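Zolline Bench Simulator: Frequently Asked Questions

Getting started

What is Zolline?

Zolline is a simulator for two-armed tabletop robots. You set up a table, place objects on it, run your program or your trained policy, and review what the arms did. It's sold by Grallach as a yearly subscription to colleges, labs and small manufacturers who want to try tasks before tying up a real workcell.

Do I need to own a robot?

No. Plenty of subscribers don't. If you do have one, you can export a task once it behaves the way you want, but you'll still need to check speeds and clearances on the real machine before running it with people nearby.

What comes with the subscription?

The simulator, the scene editor, the log viewer and 20 starter tasks. You also get 2 seats, which can be moved between people in your organisation at any time. Extra seats are billed separately and are pro-rated to your renewal date.

What computer do I need?

A desktop or laptop with a dedicated graphics card. It will open on a machine without one - we don't recommend it for anything beyond editing scenes. Check the system requirements page before you buy, as we can't refund a licence once it's been activated.

Scenes and objects

What sort of objects can I use?

The starter library covers simple household and workshop shapes: trays, cups, blocks, pads, rods and so on. Colours are set in the object panel. Strong, plain colours are the default, and most people leave them alone while they're getting a task working. You can import your own meshes, but keep them simple. Highly detailed meshes slow down contact calculations and rarely change the outcome of a grasp.

How are the starter tasks laid out?

Most use a plain grey table with a few items on it and open space in the middle for the arms to work. Either arm can be assigned to either side. Tasks that need both arms to cooperate are marked in the task list, and we suggest leaving those until you've run a few of the single-arm ones.

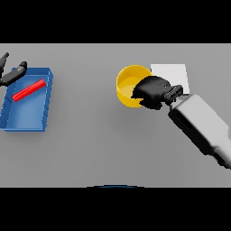 Start positions can be fixed or randomised. With randomising on, each object is moved and turned within limits you set, so a tray might sit square to the table on one run and at an angle on the next. If an object keeps starting out of reach, tighten its limits in the scene editor. Changing the arm settings won't help with that.

Why do the edges of the gripper look jagged?

The preview is drawn at low resolution to keep the simulation running at full speed. It has no effect on contacts or on the logged positions. For cleaner footage, re-render the run from the log viewer after it's finished.

Why are there black bands above and below the view?

The preview pads a wide view to fit the standard output size. Policies trained on padded pictures should be tested on padded pictures. If you'd like the bands gone, turn off Pad Output in the view settings before you start recording, and keep it off for the whole set.

Can I change the lighting?

Yes. The default is soft and even. You can add lights, move them, or vary the brightness from run to run.

Running and recording

How do I control the arms by hand?

With a keyboard, a game controller or the Moser hand controller, which is sold on its own. The keyboard is fine for nudging a gripper into place but slow for recording demonstrations. For two-arm work you'll want a pair of Mosers.

Can I stop a run halfway through?

Yes, press the space bar. The run is held where it is and you can step forward, rewind to an earlier point or discard it. Discarded runs are kept in the bin for 6 days.

Where are my recordings stored?

On your own computer, unless you've turned on Monevow, our optional online storage. Monevow is down for maintenance on Sunday mornings. Recordings made during that time are saved locally and uploaded later.

Billing and support

Can I try it first?

There's a trial with 2 of the starter tasks unlocked. It doesn't ask for a credit card and it doesn't roll over into a paid plan.

Do you offer education pricing?

Yes, for schools, TAFEs and universities. Apply with your work email address and attach a purchase order if your organisation uses them. The new education price list comes out each October.

How do I report a fault?

Use Send Log in the Help menu. Please include the scene file as well as the log - we can't replay a run without it.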